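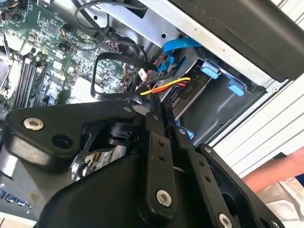
Is it worth replacing the drive cable in an old desktop, or am I being sold something?

I have an old Hayashi desktop that I use for accounts and not much else. Since May it has been losing its hard drive. It starts up fine, runs for an hour or so, then freezes, and when I restart it says there's no drive to start from. Leave it off overnight and it comes back.

I took it to a repair counter in town and was told, without the side being taken off, that the motherboard was "on its way out" and I'd be better off with a new machine. The new machine happened to be one they had on the shelf. I came home again.

A neighbour says it's bound to be the flat cable to the drive and I should buy one of the Vureva ones with "signal guard". I can't see how a strip of wire guards anything. The drive is 500 GB, less than half full, and I have a copy of the files from last month. I'm happy to open the case but I don't want to buy parts one after another until something works. What would you check first, and in what order?

Fumiko Tanabe

conau_bench

I wouldn't trust a motherboard diagnosis from someone who hadn't opened the case. They may even be right, but they were guessing.

First of all, make a fresh copy of your files while it still starts. Last month's is too old if these are accounts.

Then switch off, pull the mains lead out, press the power button once and lay the case on its side. Touch bare metal on the chassis before you put your hands near the board. Take a photo of where everything goes, the little coloured wires by the edge of the board most of all. They are a pain to put back from memory and the print beside the pins is tiny.

Now find the drive cable and unplug it at both ends. Pull on the plug and never on the ribbon. Look for a crease, a shiny flattened patch, or a place where the lid has been pinching it. Push it back in firmly, the right way round, and do the same with the power plug on the drive. Use the machine for a few days before spending any money.

If it still drops out, try a plain cable of the same type. The cheapest one that fits will do. I've been fixing these for years and have yet to see "signal guard" make any difference, except to the price.

If a new cable doesn't cure it, I'd suspect the drive before the board. Freezing once it has been running a while and coming back after a rest is how a tired drive often behaves. A drive health check is free and takes a minute. Look for the reallocated sectors line. One I had in here last winter showed 343 on the first check and 447 a week later, and at that point I stopped testing and fitted another drive.

Try the old drive in a second computer as well, if you can borrow one. If it misbehaves there too, your board is off the hook.

oldribbon

Could be memory. Take the sticks out and put them back in, that fixed mine. Also blow the dust out.

m_funow

I'm doubtful about the memory idea. Bad memory gives you all sorts of odd crashes, but it doesn't usually make the drive vanish from the start-up screen. Reseating it costs nothing, so by all means do it while the side is off, but I wouldn't stop there and call it fixed. Plenty of people wiggle six things at once and then swear by the last one they touched.

The bit I'd add is heat. Feel the drive (carefully) when it next freezes. If it's too hot to keep a finger on, check that the front fan is turning and that no cable has been folded across in front of it. Flat ones are bad for that, they get stuffed wherever there's room.

And look at the tops of the capacitors on the board. They should be flat. If any are domed or crusty then the shop may have been right after all, though I'd still want to know how they could tell through the side of the case.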